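Tolley tube transfer set: README

Version 2 of the demonstration set for the Tolley transfer study. Maintained by Ülle Toom. Last changed Saturday, September 14, 2019.

Contents

The set holds 164 demonstrations of one task: moving capped centrifuge tubes between an acrylic rack and a wooden rack with a hand-held gripper. Demonstrations were recorded at two sites, Senik and Warkura, on white tables. Each folder contains the wrist camera video, the gripper pose, the finger opening and a short text file with the operator code and start layout.

Rack positions were changed between demonstrations and never marked on the table. The wooden rack may stand at any angle to the operator. Start layouts with a tube already in the wooden rack are included on purpose, as the policy has to find a free hole and not a fixed one.

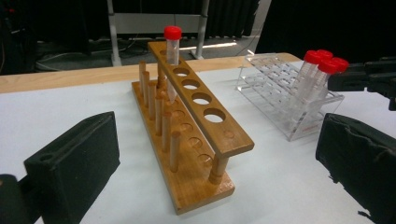 Release height was the main source of trouble in version 1. Operators tended to let go as soon as the tip of the tube had entered the upper hole, and policies trained on those recordings copied the habit. For version 2 the operators were asked to lower the tube until it met the base before opening the fingers. Recordings that did not follow this were removed (11 in total).

Method and result

We compared two ways of using the same data. The baseline predicts gripper motion in the camera frame. The second, called Kettler in the code, first estimates the axis of the target hole and predicts motion relative to it. Both were trained on the full set and tested with 46 trials each, on layouts that do not appear in the training data.

The baseline placed the tube in 30 trials. Kettler placed it in all but 11. Most of the remaining Kettler failures were at the far end of a rack, where the held tube hides the hole during the last part of the approach.

Known problems

Foam wear on the fingers was not logged. Clear tubes against clear acrylic give poor depth estimates – use the pose track instead. Clock offset between video and pose was corrected for Senik in March, but the Warkura files still need the offset given in sync.txt.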